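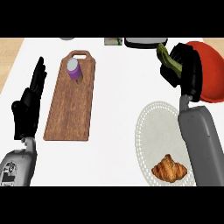 Sim, kitchen table layout. Right hand has the green vegetable, left hand open beside the board. Can still on the board.

July, 15:05, student project notebook, Urnthorpe bench

Picked this up again after lunch. The group wants to call the pick solved and move on to the handover. I don't think it's solved. I think we have a picture of a hand holding a vegetable, and I've seen what that's worth. Last month we had a very nice picture of a hand holding a mug, and the mug was stuck to the palm by a contact bug.

So, notes on where it stands before I get talked into anything.

Task as written on the board: right hand picks the vegetable, left hand steadies the cutting board, right hand lays the vegetable on the board. Both arms back to rest. The written task says "vegetable" because we still disagree on whether the model is a zucchini or a cucumber. Emese Illés says zucchini. The asset name is no help, it's a string of letters from whoever exported it. For grasping it makes no difference until somebody starts typing friction values out of a table and calls it realism.

Grip. Fingers are closed and the tip sticks out of the hand up and to the left. That angle bothers me. To lay it on the board the wrist has to come all the way around and down, and the forearm is already a big thing to swing over that side of the table. The bowl is right behind the hand. I'd like to see the clearance number before I see another still. Ojala (our planner wrapper, for anyone reading this later) reports collision for the arm links but I'm not convinced it checks the held object at all. Wrote a test for it, not run yet.

Left hand. Fingers straight up and together, next to the board, holding nothing. Fine as a waiting pose. Not fine as a steadying pose, and the demo script goes straight from one to the other with nothing in between. Where does it touch the board? Nobody wrote that down. I suggested the handle end and then looked at the layout again: the can is standing on the board just below the handle. So either the can gets moved first, or the hand goes along the side where the notches are, or we leave the can off the board when we set up the layout. The third is cheating a little but we'd at least be honest about it in the write-up.

Who put the can there? The layout file has it at random placement with the board as an allowed surface. That was my edit, in spring. OK.

Training run, for the record: 900 episodes, policy Genen, the small one. Emese's claim is that it does the pick "nearly every time." I asked for the log and got a video. I asked again and got the log, and the success flag fires when the vegetable is above table height and the fingers are in contact. It doesn't ask for how long. A vegetable on its way off the fingertips passes that test. Changed the check so it has to stay up for 3 seconds with contact the whole time. She says this is harsh. We'll see what it does to the rate, and I'm not writing the old rate in here because it'll end up on a slide.

Other things I don't trust yet:

The croissant. It sits on the lace-looking placemat close to the near edge, and the right forearm passes over the same placemat. It's meant to be clutter, so it should be in the way, but if the arm knocks it we currently don't log that. A run that clears the table of breakfast still counts as a success. Added a "moved something it shouldn't" flag for the croissant and the bowl. The can too, once we decide what to do with it.

The placemat itself. No idea if it has a collision shape or is only drawn there. Check.

Lighting. Same every episode, as far as I can tell. The randomizer is switched on in the config and I see no sign of it in the output. Wirisia (the render side) was updated and I suspect the key got renamed.

15:40. Ran the held-object test. Ojala ignores it, as I thought. The planner will happily take a vegetable through the side of the bowl. So every planned path after the grasp is suspect and the place step was never tested properly. Told the group. Some groaning. Emese took it well and is already reading the attach call in the docs.

16:20. Attach call works on a plain box. With the vegetable mesh it's very slow, probably too many faces. Try a capsule tomorrow.

To do:
rerun evaluation with the 3 second check, 6 different seeds, log and not video
capsule for the vegetable
left hand contact point on the board, written down with a sketch
lighting key
placemat collision yes/no
ask who wants to tell the open day people that the handover isn't ready. I did it last time.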